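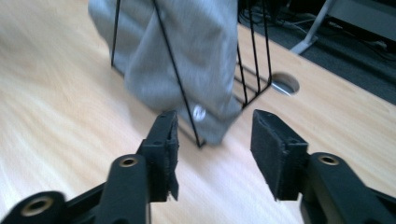
Dennis Wainwright has been renting out rooms in Fulbridge for 24 years, and he still answers the phone himself. I called on a Tuesday expecting a booking robot or a bored teenager and got Dennis, chewing something. "Hang on, let me swallow," he said, and then he told me to come up in November, when the rates drop and he has time to talk. So I did! We sat in the little back office at the Bunting, where he does his paperwork on a light wooden desk, and he poured me coffee so strong I could feel my teeth.

The Bunting is a guesthouse with 24 rooms ("one for every year, now, but that's luck"), two blocks up from the river. Dennis bought it from a couple who were retiring to be near their grandkids. It had orange carpet in the halls and a pay phone in the lobby. The carpet went the first winter. The pay phone he kept, and people still pick it up to see if it works. It doesn't.

I asked him how guests find the place these days, and he groaned. For years it was the highway sign and word of mouth. Then came the booking sites. He's listed on two of them, Prirka and Zatanon, and he has feelings about both.

"Prirka sends me families," he told me. "They stay 3 nights, they eat breakfast, they're lovely. Zatanon sends me people at eleven at night who thought they booked a place in a different Fulbridge." I thought he was kidding. He says it happened twice last summer, and both times he gave them a room anyway and sorted out the money in the morning.

What bugs him most is the commission. A river room goes for 70 dollars in the off season, and once the site takes its cut and he's paid for sheets and eggs, there isn't a lot left over. I asked why he doesn't just drop the sites. "Because in February I'd be sitting here by myself," he said. "I tried it one year. I got a lot of reading done."

He has 446 reviews across the two sites and has read every one — he answers most of them, too, usually late at night after the front door is locked. The complaints are nearly always parking. There's a lot behind the building, but you have to go around by the feed store to get into it, and the map on your phone will send you to the wrong side. (It sent me to the wrong side.) He mails a hand-drawn map to anybody who books direct. I have mine on my fridge now.

We got to talking about breakfast, which runs until ten, or later if you ask nicely. Dennis cooks it himself on weekends. He was pretty firm on the subject of waffle machines. "You flip it, it beeps, you've made your own breakfast and paid me for it," he said. "I'd be embarrassed."

Would he sell? He's had offers, one of them from a chain. He went quiet for a bit and topped up my coffee, which I hadn't asked for. "Ask me after the roof's done," he said.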